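Home | Shop | Dice | Rulebooks | Solo Games | Basket (0)

We use cookies to remember your basket. Accept | Manage settings

Trurkero: A Solo Story Game of Small Magic

Boxed set, second printing. In stock.

The publisher, Wundoven, says no two games of Trurkero will ever tell the same story. We hear that a lot. There are 100 prompt cards in the box, you draw 6 for each chapter, and by our third go we were already meeting old friends. The bakery with the talking oven came up in every single one.

You play the keeper of Bunmont, a hill town where spells work but only slightly. A charm might warm your tea or find a lost button. The back of the box calls this "a bold new kind of fantasy", which seems a stretch for a game where most of the trouble is over a missing goat. 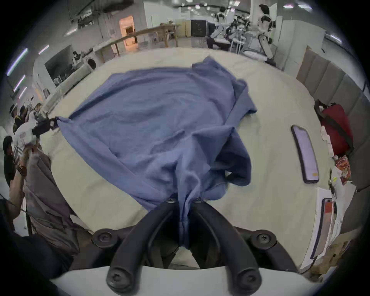 The rules are better than the blurb. You write a page or so per chapter, and each spell you cast crosses a word off a list you can't use again. Lose "door" early and you'll be grumbling about it for the rest of the evening. It's a clever idea and we'd have liked more of it.

We are less sure about the Toledo expansion, sold separately. It adds a long journey and a map, and it claims 1,000 extra story openings. Most come from rolling on two tables and joining the halves, and plenty of the halves don't fit.

Pencil not included. Cards are thin, so sleeve them if you mean to play often.

Newsletter: new arrivals once a month. Enter your email

You may also like
Trurkero: The Toledo Road (expansion)
Bunmont Town Map, folded
Blank Prompt Cards
Card Sleeves, clear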